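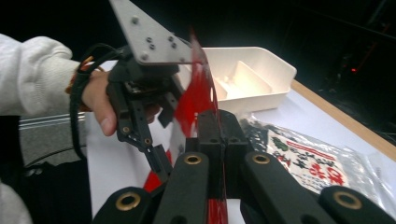
Fuzzy sleeve weather, still.

Altivton panel heater, the 2231. Quick review, writing this between jobs so forgive the state of it.

Bought in January when the old Leltis oil radiator started ticking and then smelling. Paid 100 quid at Quispe, delivery on top, which annoyed me. Box turned up with a dent in one corner but the heater was fine.

Setting up. Two feet, four screws, screws too short or the holes too deep, take your pick. Got them in on the third go. There's a wall bracket as well. Haven't used it, the back room wall is mostly crumble and I'm not drilling into it for a review. Instructions are one folded sheet with drawings so small I had to take it to the window.

Heat. Good! Better than I thought from something that thin. Small room, high ceiling, one draughty sash window, and it takes the edge off before the kettle's finished and I've found a clean mug. Properly warm takes longer. The old Leltis was slower to get going but stayed warm after you switched it off, and I do miss that. With this one you turn it off and your ankles know straight away.

Noise. Clicks when the thermostat cuts in. One click, not loud. I stopped hearing it after a week. If you sleep in the same room you might not.

Controls are the weak bit. Three buttons and a display that's far too bright at night, no way to dim it that I can find. Hold the left one for the timer, hold the middle one for the child lock, hold both by mistake and you get something flashing that I've never worked out and had to unplug to get rid of. The timer only does one on and one off per day. I want an hour in the morning and a few in the evening, so I gave up and leave it on manual. Tried an old Tister plug-in timer and no good, the heater forgets its settings when the power goes and comes back on in standby. Check that if you were planning the same thing. Also the manual says not to, I read that afterwards.

The thermostat reads high. Set it to 20 and my little thermometer on the shelf says 18. Fine, set it to 22, but I shouldnt have to.

Running cost, I can't give you a proper figure. The meter's shared with the rest of the flat and I never wrote down where it started. The bill didn't frighten me. That's as scientific as it gets.

Cable is short. Really short. Plan where it's going before you screw the feet on. It comes out on the right as you face it and my socket is on the left, obviously.

Looks: white, plain, shows dust. Wipes clean when cold.

Would I buy it agian? Yes for a room you're in and out of. For somewhere you sit all day I'd get another oil one and put up with the wait.

Four out of five, would be higher with a decent timer.

3/13/25

Comments

Sorin Buzatu
The flashing thing is the open window setting. Hold the right button for five seconds and it goes off. Took me a whole evening.

Floarea Mihăilă
Bit of black tape over the display, sorted. Mine has been fine on the wall bracket but the cable is a pain up there too.

Sorin Buzatu
Does yours smell when it first comes on? Mine did for a few days and then stopped.

Floarea Mihăilă
Yes, first two or three times. Opened the window, which set off the flashing.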